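Halliday summer sale - stacking the code with the clearance section?

Started by pleatsplease, 4 Jul 2020

pleatsplease
The Halliday code is live. You get $20 off for every $100, and it works on full price and first markdown. It does not say anything about final clearance either way. I have three things in my cart: the Vilis wrap dress, a pair of the cropped linen pants, and a striped tank I don't really need. The dress is in clearance and the other two are not. The code field takes the code but the total only drops by $20, when by my math it should be $40. Has anyone gotten it to count clearance items toward the next hundred?

marlo_k
It doesn't count them. I tried last night with two clearance skirts and a blouse. Only the blouse was used to work out the discount. The skirts just sat there at their own price.

hemline_hattie
I had a different result. I had a clearance cardigan and a full price dress and the discount came off the whole total. I checked out and the confirmation email shows it too. Maybe it depends on which clearance. There's a "sale" tab and a "last chance" tab and they aren't the same thing.

marlo_k
Mine were both last chance, so that could be it. I still think it's a glitch if yours went through. The terms say "select styles" and that can mean anything they want.

pleatsplease
Mine is from last chance too. OK, so that explains the $20. Thanks both.

Now the real question, which is sizing on the Vilis wrap dress. I am a 6 in most Halliday stuff and an 8 in Clornach. The size chart has me between the two. I've read the reviews and they split right down the middle.

dartsandtucks
I have the Vilis in navy. Go down. The wrap has plenty of overlap and the tie goes all the way around. I'm an 8 and the 6 fits me with room at the waist. The shoulders are narrow, so if you have broad shoulders you may not like it in either size.

sunny_in_twill
I disagree with going down. I went down and the neckline gaps when I sit. I ended up putting a snap in it. If you have any bust at all, stay with your usual size and pull the tie tighter. You can always take in the waist. You can't add fabric across the front.

dartsandtucks
A snap takes five minutes and I put one in every wrap dress I own, whatever size it is. A shoulder seam hanging down your arm is a much bigger job.

sunny_in_twill
For you maybe. I don't think people should have to alter a new dress so it stays closed at lunch.

pleatsplease
My shoulders are on the narrow side and I am pretty average up top. Leaning toward the 6. Last chance is final sale though, so I can't send it back if I'm wrong. That's what is slowing me down.

Chun-hung Tang
I alter clothes for a living, mostly bridal but a lot of ordinary dresses too. For a wrap dress in a woven fabric I would fit the shoulders first. In a knit I would fit the bust, because the knit will forgive the shoulders. The Vilis came in both last year. Check the fabric line on the product page before you decide. If it says viscose crepe, it's the woven one.

pleatsplease
It says viscose crepe. So shoulders first, and that means the 6. Thank you, that's the first answer that told me why.

sunny_in_twill
Fair enough. Mine is the knit, so we have been talking about two different dresses.

hemline_hattie
While we are on Halliday, does anyone else think the linen pants have gotten thinner? I bought the same pair two summers ago and again last month. I can see the pocket bags through the new ones. The old ones you could wear with anything underneath.

marlo_k
Yes. The white and the sand are both see-through now. The olive is fine. I returned the white.

zippered
I don't think they changed. I have an old pair and a new pair and they feel the same to me. Linen gets thicker and softer after it has been washed a lot. Wash the new ones a few times before you judge.

hemline_hattie
I've washed them four times. They got softer. They did not get any less see-through.

zippered
Then you may have a bad pair. I can only go by mine.

marlo_k
For what it's worth, Zunton has a cropped linen pant for less and it's lined to mid thigh. The rise is lower and the colors are boring, but I wore mine all last August and never had to think about what was under them. 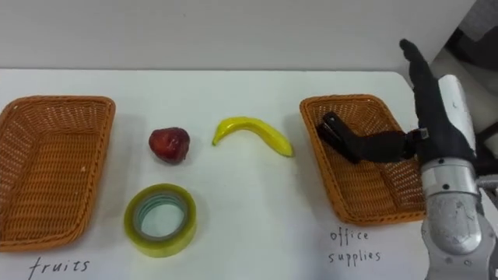

dolly_drape
Does the Halliday code work on shoes?

hemline_hattie
Shoes are left out, along with jewelry and gift cards. It's in the small print under the banner. Belts and bags do count.

dolly_drape
Thanks. I was after the woven slides but I'll wait. They usually go on sale when the fall boots come in.

zippered
They did last year, but the small sizes went fast. I wear a 6 and there was nothing left by the second day. If you're an 8 or up you're probably safe to wait.

pleatsplease
Does anyone know what Halliday is charging for shipping now? My cart says $13 and I swear it used to be less than that.

marlo_k
$13 is the two-day option. It picks that by default. Click the drop-down and choose standard. It's free if you're signed in to an account.

pleatsplease
Found it. That was annoying. I've probably paid for that before without noticing.

dartsandtucks
They have been doing that since they changed the checkout. I wrote to them and got a form reply.

lapel_lou
I'll be the grump. I don't think this sale is very good. I added up a full fall wardrobe just to see, and it came to $421 after the code. In the spring sale the same kind of cart would have been 40% off with nothing to add up. "$20 for every $100" sounds like 20% but it's less unless you land right on the hundred. If you spend $190 you get $20 off, and that's closer to 10%.

hemline_hattie
That's true, but the spring sale had nothing left in my size. I'd take a smaller discount on something I can get.

sunny_in_twill
I'm with lapel_lou. I look at the total, then I take something out or add a pair of socks to hit the number, and then I own socks I didn't want.

lapel_lou
And that's how they get you to spend more. I'm sitting this one out and keeping an eye on Clornach. Their coats usually get marked down before the weather turns.

pleatsplease
The Clornach coats are nice but they run big. I sized down twice in the belted one.

Update from me: I took the striped tank out, kept the pants in olive because of what was said above, and ordered the dress in a 6. Standard shipping. I'll come back and say how it fits once I've had it on. If the neckline gaps I'll try the snap.

dartsandtucks
Put the snap an inch below where you think it should go. It pulls up when you sit.

sunny_in_twill
Agreed on that one.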